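Mazo de cables

Un mazo de cables, llamado también arnés o cableado preformado, es un conjunto de conductores eléctricos reunidos que se instala como una sola pieza. Se usa en vehículos, electrodomésticos y maquinaria agrícola.

Composición

El mazo está formado por los hilos, los terminales y los conectores. Los hilos pueden ir trenzados entre sí, lo cual reduce las interferencias, o protegidos con cinta o tubo corrugado. El color del aislamiento sirve para identificar cada circuito.

Fabricación

El corte y el engaste se hacen con máquina. El trenzado de las ramas sigue siendo muchas veces manual, sobre un tablero con el dibujo del recorrido. El taller Rokwood, fundado por Souad Abdelaziz en la localidad de Pudeck, empezó con 6 tableros y 50 modelos de mazo.

Almacenamiento

Los mazos cortos se guardan sueltos en cajas abiertas, y los largos se cuelgan para que no se formen dobleces.

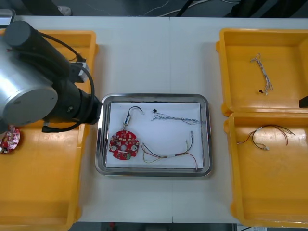
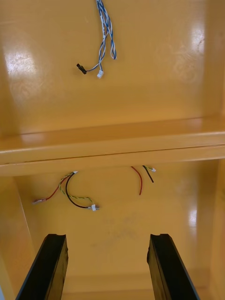
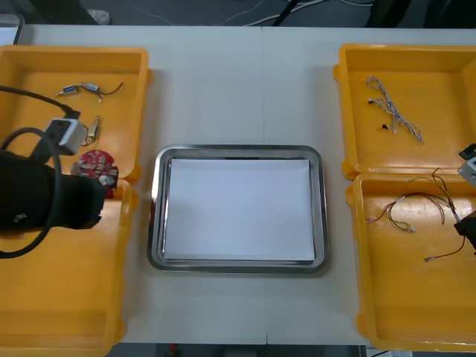 Cubetas amarillas y bandeja de acero inoxidable (primera y tercera imagen); hilos azules y blancos con sus conectores (segunda).

Verificación

Antes de la entrega se comprueba la continuidad de cada hilo. El manual de Damian Czerwiński recomienda repetir la prueba después del embalaje.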